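Tooling notes: what changed in the grasp planner this August

The planner branch we have been calling Clurkham was merged into the main stack this month. Most of you will only notice it as a new option in the launch menu. If you write task scripts or maintain a config file, there are a few things to check before you pull.

The old planner picked a grasp once, from the overview camera, and then followed the path it had computed. The wrist camera was recorded but not used for control until the fingers were close to the object. This worked well for boxes and badly for anything with a rim. A basket or a pen holder looks like a solid block to a coarse depth map, so the old planner would often aim for the middle of it.

Clurkham keeps a short list of grasp candidates instead of one. It starts with 5 and drops them as the wrist view comes in. A candidate is removed if the finger path crosses anything the segmentation marks as occupied, or if the score falls below the cutoff for that object class. When the list gets to one, the planner commits. If the list gets to zero, the arm backs off to the last safe pose and asks the overview camera for a fresh mask.
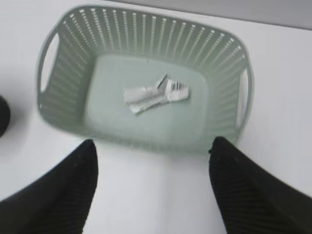
The score cutoff used to be a single number in the main config. It is now set per class, and the defaults are in the Grumico file along with the class names. If your script sets the global value, it will still load, but you will get a warning and the value will be ignored. Please move it over when you have a minute. The warning will become an error in the next release.

Perforated walls get their own handling. The segmentation model tends to label the slots in a slotted wall as table, and it leaves the wall itself looking like a row of thin posts. We now close small gaps in the mask before it reaches the planner. The size of gap that gets closed is a setting, and the default is fine for everything we keep in the lab. Handle openings are larger than the limit, so they stay open and can still be used for a hook grasp.

Clear plastic is still the weak spot. Depth readings on a transparent bottle come back with holes in them, and the position estimate moves from one reading to the next. Shota Noguchi added a fallback for this. When too much of the depth inside a mask is missing, the planner takes the label and the cap as anchor points and fits an upright cylinder between them. The fallback only works if the bottle is standing. A bottle on its side is sent back to the operator as "pose unknown."
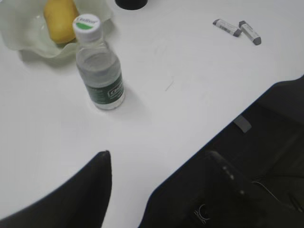 Does the fallback slow down the control loop?
The cylinder fit runs in its own process, so the loop rate stays the same. The planner uses the last good pose until a new one arrives, and if the pose gets older than 400 milliseconds the arm stops where it is and waits.

That stop can look like a crash the first time you see it. The status panel will say "holding, stale pose" in yellow. If it clears by itself, you can leave it alone. If it stays, restart the perception process only. There is no need to home the arm or restart the whole stack.

We also changed how the two camera streams are matched up. The old code paired images by arrival time, and on a busy network the wrist image could end up paired with an overview image from well before it. Images are now paired by capture time, and pairs that are too far apart are dropped. The count of dropped pairs is written to the session log. If you see it climbing steadily, check that both machines are syncing their clocks to the same server. That was the cause each time we ran into it during testing.

Object tracking across the two views has been moved to a library we call Jitcombe. It keeps one list of objects for the table and gives each one an ID that both cameras share. Before this, each camera had its own list, and scripts had to guess which wrist object was which overview object. The guess went wrong most often when one thing partly hid another from one side. With the shared list, an object that drops out of one view keeps its ID as long as the other camera can still see it.

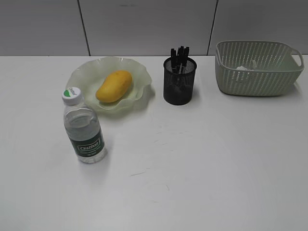
IDs are kept for 700 milliseconds after an object is lost from both views. After that the object is treated as new if it comes back. We tried longer times and ended up with old entries hanging around after things were moved by hand, so we would ask you not to raise this one without talking to us first.

Replay is the last item. You can now load a recorded session into the planner and step through its decisions without the arm. Each candidate is drawn over the wrist image, with the reason it was dropped printed next to it. Sessions recorded before the merge will load too, but they have no shared IDs, so the tracking panel will be blank. Use the "compare" tab if you want to run two config files against the same session.

To upgrade, pull the main branch, rebuild the perception package, and delete your cached calibration. The calibration format has changed and the old files will not be read. Recalibrating takes 3 poses of the board per camera, and the script tells you when each one is accepted. The Fujimoto bench has been done already, so anyone booked there can skip that step.

Known problems in this release: the replay window does not remember its size, the class cutoffs can't be edited while a session is running, and the operator message for a bottle on its side is sometimes shown twice. Fixes for the first and third are in review. Bug reports go in the usual tracker under "planner," with the session log attached.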